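Zetano is looking for participants: teach a folding task by hand

We need 11 people who will show household tasks with a hand-held gripper.

What you will do
You work on a bed, with knitwear such as a red sweater. You close the two fingers on the cloth and fold it slowly.
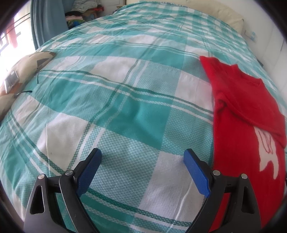
What we ask
Two sessions of three hours each. Experience with robots is not required, but please have patience with soft fabric. The blue pads should hold the garment and not the bedspread.

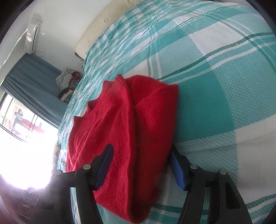 How to apply
Write to the Porley office until 31st August.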